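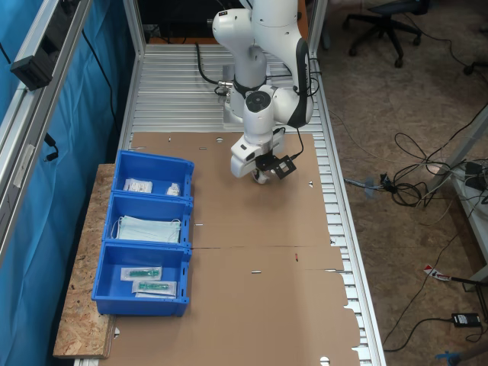

Why does every medical thing come in its own little wrapper?
Because the wrapper keeps germs off the thing inside until somebody needs to use it.

At least, that is the short answer grown-ups give. It's true as far as it goes. But a good explainer should make you ask whether it goes far enough, so let's be a bit fussy.

First, what counts as a medical supply? Masks, gloves, bandages, tubes, wipes, syringes. Look at the three blue bins beside the flat cardboard. One has two small white packets. The next has a stack of light blue face masks, and you can see the white ear loops. The last has two clear packages with something green sealed inside each one, a syringe or a tube perhaps. The masks are in a pile and the green things are sealed one by one. Why the difference?

It depends on the job. A syringe needle goes through your skin, and your skin is the wall that keeps germs out. Anything that gets past the wall has to be sterile, a word that means there are no living germs on it at all. An ordinary face mask sits on the outside of your face. It should be clean, but it usually doesn't have to be sterile, so lots of masks can share one box.

Now, you may have heard that clean and sterile are the same. They aren't. Wash your hands for as long as you like and they'll be clean. They still won't be sterile, whatever the soap bottle hints at.

So how do you keep a thing sterile on its way to a hospital? You seal it in a pouch first and kill the germs afterward, with the pouch already shut. That sounds like a trick. How can steam or gas get in if germs can't? Many pouches have one side made of a special paper with tiny twisty gaps in it. Steam can wriggle through. Germs get stuck on the way, as long as the paper stays dry and has no holes.
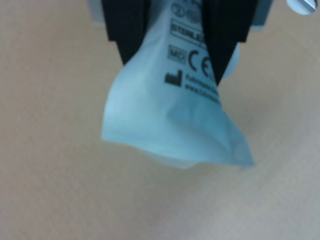 A torn pouch has stopped doing its job, even if the tear is only as wide as a pinhead. Nurses are taught to look before they open one. If there's a rip or a damp patch, it doesn't get used. The printing matters too. You'll often find small symbols on a pouch, and a number 2 in a circle with a line through it means "do not use this twice."

Then there's the cardboard. A box starts life as a flat sheet with creases pressed into it. Fold along the creases, tuck the tabs into the slots, and it stands up. People call cardboard protective, and I have my doubts. It's good against bumps and terrible against rain. Its real talent is being flat until you want it, because 19 flat boxes take up very little shelf.

Is all this wrapping wasteful? Some of it, I think — and you should be suspicious of anyone who says it's all needed or that none of it is. Some metal tools get cleaned and sterilized again and again. Could more things be made that way? People still argue about it.

Try this at home. Find an empty cereal box, unglue it gently and lay it flat. See if you can fold it back up without tape. It took me 13 tries.

Written by Florian Bachmann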